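Calidad del archivo para imprimir un lienzo grande de la sesión de pareja

Tiempo de lectura: 3 minutos
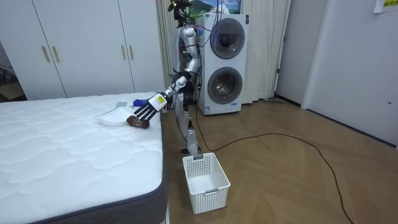

Nos hicimos la sesión de pareja en julio y queremos encargar un lienzo de 60 × 90 cm para el salón. La fotógrafa nos entregó una galería en línea con dos opciones de descarga, "web" y "alta", y yo bajé todo en "web" sin fijarme. Ahora la galería ha caducado y lo que tengo son archivos de 3088 píxeles en el lado largo.

He subido la foto a Plivia y me sale un aviso amarillo de "calidad aceptable". En Lelley, con la misma foto y la misma medida, no sale ningún aviso. El precio es parecido, pero no quiero gastarme 190 euros en algo que se vea borroso.

Mis dudas son estas: si esa resolución da para el tamaño que queremos, si me fío del aviso de Plivia o del silencio de Lelley, y si merece la pena pedirle a la fotógrafa que vuelva a abrir la galería. En el contrato pone que reactivarla tiene un coste, aunque no dice cuánto. La foto es horizontal, con bastante cielo detrás y nosotros ocupando más o menos un tercio del ancho.

Publicado por tresluces

Haz la cuenta. 90 cm son 35,4 pulgadas, y 3088 entre 35,4 te da 87 píxeles por pulgada. Para papel fotográfico que se mira de cerca es poco. Para lienzo sirve en muchos casos, por dos motivos: la tela tiene textura y tapa parte de la falta de detalle, y un cuadro de ese tamaño se ve normalmente desde un par de metros.

Lo que me preocuparía más es que vosotros ocupáis un tercio de la foto. Las caras van a tener pocos píxeles y es donde se mira primero. El cielo da igual.

Sobre los avisos, cada tienda pone el umbral donde quiere. Que Lelley no avise no significa que el archivo esté mejor, es el mismo archivo. Yo usaría la cuenta de arriba y no el color del triangulito.

Antes de pagar nada haz una prueba. Recorta de la foto un trozo que equivalga a 15 × 10 cm del lienzo final, con una de las caras dentro. Son 515 × 343 píxeles. Imprímelo en una copia de 15 × 10 en cualquier tienda, pégala en la pared con celo y mírala desde el sofá. Si desde ahí te convence, adelante. Ten en cuenta que en papel se notará algo más blando de lo que quedará en tela.

Y escribe a la fotógrafa de todas formas. Pídele un solo archivo, el de esa foto, en alta. Abrir la galería entera puede tener un coste, pero mandar un JPG suelto es otra cosa y a muchos no les importa. Dile también la medida, por si quiere prepararlo con el enfoque de salida para lienzo.

Una última cosa: mira cómo resuelve los bordes la tienda. Si el lienzo va montado en bastidor de 3 cm y la imagen continúa por los lados, pierdes esos centímetros por cada lado. Con cielo alrededor no deberías tener problema, pero revisa que no se os corten los pies.

Publicado por bastidor_y_grapa

Yo lo pedí en Bravo con una foto del móvil y quedó muy bien. No miré los píxeles ni nada. Eso sí, los colores salieron un poco más oscuros que en la pantalla.

Publicado por Marejada77

De acuerdo con lo de pedir el archivo bueno. Añado que no intentes arreglarlo ampliando la foto con un programa si no sabes lo que haces. Yo lo hice con Tonier, puse el máximo en todo y la piel quedó como de plástico. En la pantalla pequeña no se veía, en el lienzo sí. Tuve que repetirlo y pagarlo otra vez, porque la tienda dijo, con razón, que habían impreso lo que les mandé.

Si al final no consigues el archivo en alta, la otra opción es bajar de tamaño. A 60 × 40 ya tienes 131 píxeles por pulgada y ahí se nota la mejora en las caras. Mide la pared primero con cinta de carrocero, que a veces el de 90 tampoco hace falta.

Publicado por papel_mate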